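# Plustard

Plustard is a plain-text collection of 2,369 regional soup recipes, typed up from handwritten cards and church cookbooks. I love these recipes and I want more people to cook from them!

Each recipe sits in its own file under `recipes/`, named by region and a short title. The first lines give the source, the servings and the time in minutes. Everything after that is free text, spelling mistakes included (some of them are wonderful).

**What's new, 12 January 2013**

- 90 bean soups from the Budmont cards, typed by Yolanda Cantero
- `servings` is now always a number; it used to say things like "a big family"
- Fixed the lentil file that listed 50 onions. It was 5.

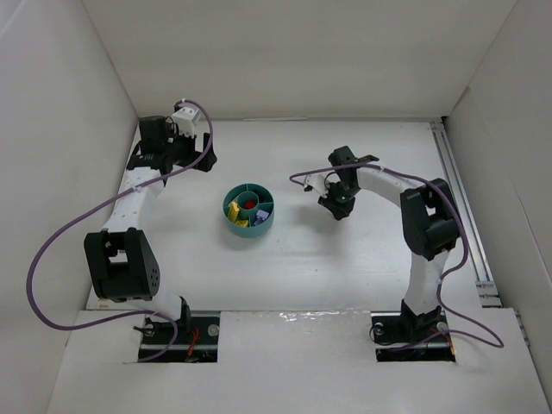

Old measures stay as written, so you will meet plenty of teacups and "butter the size of an egg." Samer Majali put together a lovely table in `measures.txt` with his best guesses in grams. If your grandmother's teacup was bigger, please write and tell us!

## Known gaps

Cold soups are thin, with only 6 so far. Fish soups from the coast are still in a box at Léonie Bailly's house and should be in by August.

## Adding a recipe

Copy `blank.txt`, fill in what you know, leave the rest empty and send it over. Photos of the card are welcome too, stains and all.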